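Arm stops short during handover, grip won't release

Posted by Jurgita Hunt

We run a Stefanou arm over a cardboard organizer on a table. Since February it halts during handover with fault 2229 and keeps its grip. Restarting clears it for an hour at most.
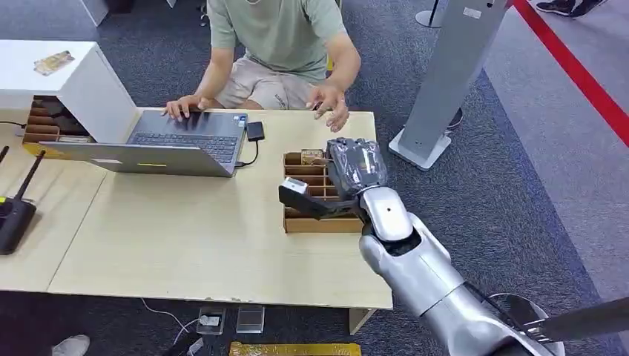 Can I just raise the force limit?
Leave it where it is. A stop near a person's hand should stay easy to trigger. Find the cause first.

dretia_user

Check the wrist cable. Ours threw 2229 when the connector worked loose. Power off, reseat it, then run 300 cycles with everyone back from the table.

pledura653

Same code here, never fixed it. Maybe update the firmware?

Update from Jurgita Hunt

Reseated the connector and ran the 300 cycles with no fault. We went back to handing over at low speed after that.
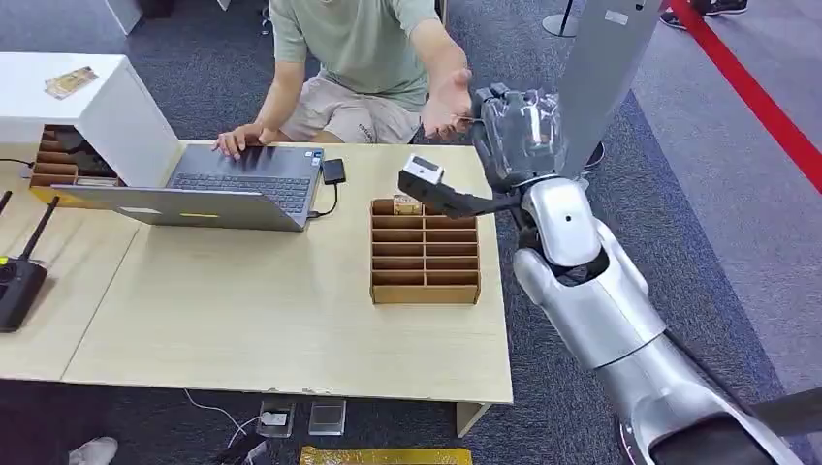
Related: Gripper holds after emergency stop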